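Gernstead 18 Video Recorder: Frequently Asked Questions

Before you start

What comes in the box?
The recorder, a power adapter, one network cable, a USB mouse, four rubber feet and a printed quick guide. Drives are not included with the base model. If you bought the model with storage, the drive is already mounted and formatted.

How many cameras can I connect?
Up to 18. The eight ports on the back supply power to the cameras plugged into them. The rest have to reach the recorder through a powered network switch, which you buy separately.

Does it work with cameras from other makers?
Most cameras that support ONVIF will show live video and record. Motion zones, two-way audio and pan controls may not work unless the camera is a Brernutska model. Check the camera's manual for the ONVIF setting, as many ship with it turned off.

Can I put the recorder in a closet or cabinet?
Yes, if there is open space on both sides and the door has a vent or stays open a little. The fan intake is on the left. Don't stack anything on top of the case.

Setup

How do I find the recorder on my network?
Connect it to your router and wait for the front light to turn solid green. Then open the Pusterthorpe desktop program and click Search. The recorder shows up under its serial number. If you would rather work without a computer, connect a monitor to the HDMI port and use the mouse.

The search finds nothing. What now?
Make sure the computer is on the same network as the recorder. Guest Wi-Fi is usually kept separate from the main network, so the program won't see the recorder from there. Turn off any VPN and search again. Some firewalls also ask for permission the first time the program runs, and if you clicked No, you will have to allow it by hand.
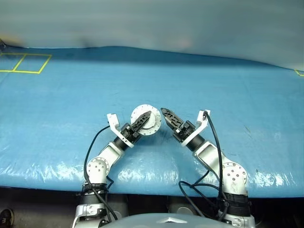 Once the recorder is listed, double-click it and set a password. There is no default password on units with firmware 2.4 or later. Older units ask for the one printed on the label underneath, and you have to change it before you can go any further.

Why does a camera show as "Error 107"?
The recorder can see the camera but can't log in to it. Open Cameras, select the one with the error, and type in that camera's own user name and password. They are often different from the recorder's.

Recording and playback

How long is video kept?
That depends on the drive, the number of cameras and the picture quality. When the drive is full, the oldest video is deleted first. To keep a clip, lock it from the playback screen — locked clips stay until you unlock them.

The time on my recordings is off by an hour.
Go to System, then Clock, and turn on daylight saving. Video already recorded keeps its old time stamp.

Can I replace the drive myself?
Yes. Shut the recorder down from the menu, unplug it, and remove the four screws on the back edge. Use a 3.5-inch drive rated for surveillance. The recorder will offer to format it at the next start, and formatting erases everything on the drive.

Viewing away from home

Do I need to open ports on my router?
No. Remote viewing goes through the Akpan relay service, which you turn on under Network. Scan the code on the screen with the phone app. We recommend leaving port forwarding off.

Is there a monthly fee?
Live view and playback are free. Cloud backup is a paid add-on and can be canceled at any time.

Support

Where can I get the latest firmware?
On the Downloads page. The July release fixes playback stutter on cameras using H.265. Don't unplug the recorder during the update — it restarts by itself when done.

Who do I contact about a repair?
Send the serial number and a short note on the problem through the support form. Barış Değirmenci handles warranty repairs, and Tarık Dursun handles orders for spare parts. For a replacement power adapter, ask for part 223.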